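27th February

Cold in the workshop again, heater on from first thing. Bag packing all morning with both arms. Left arm at the bag, right arm fetching, same as we said before Christmas. 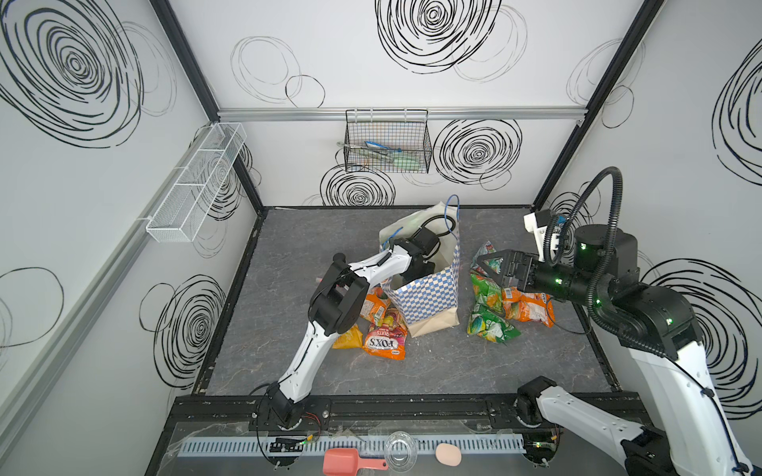
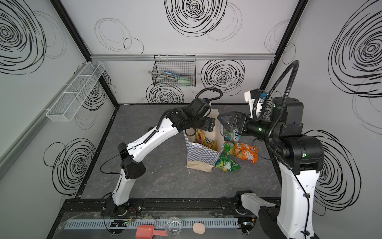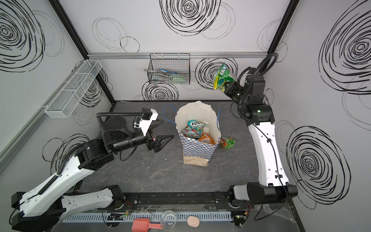
The checkered bag and the snacks, in all three.

Margit Skjelbred

Started with the right arm, as it has been the awkward one. The crisp packets are harder than I thought they would be when I wrote the plan in December. They are mostly air, so the fingers close on the top and the packet swings. The sweets in the clear bag are heavier and hang straight down, and I prefer those. I put the closing force down to 42 and left it there for the rest of the day. At 47 the packets crease and I don't like the sound they make.

The left arm is meant to keep the bag open. In the first pass I had it reaching down into the mouth from above, and the paper gave more than I expected. The rope handles are a nuisance. I thought about cutting them off, but the whole point is to use a bag as it comes from the shop, so they stay on.

Calibration took longer than the packing. I moved the right wrist camera bracket last week and never wrote down by how much, so I had to do it all again with the printed board. New offsets are in the Dredden folder, with the old ones kept underneath. I must stop renaming files when I am tired.

Wovau crashed twice before lunch, both times when I stopped a run halfway and started another straight off. If I wait 15 seconds it is fine. I have written to Šimek, who did the driver, and sent the log. No answer yet. I don't expect one before the weekend.

Lunch at the bench, soup from the flask. Read the Zetus manual again for the section on joint limits. It says the elbow can go further than I let it, but the table is for a different mounting and I would have to work it out for the rail. Left it alone.

Afternoon: swapped the order so the sweets go in first and the crisps on top. Better for the crisps. The green packets are still the worst to see against the dark floor when they lie flat, and the lamp makes a shine on them. Tried the lamp from the other side. Some improvement, then the shine was on the orange ones.

The corrugated sleeve on the right arm needs looking at. It goes up in a big loop over the wrist and I would like it shorter, or tied back at the shoulder – there are clips for it in the drawer with the spare fingers. Did not get to it.

To do: clips. Sweep the floor of the cell. Order 2 more of the small connectors. Find out whether the library has the other book. Pay the electricity.

Home by six. Fish for supper.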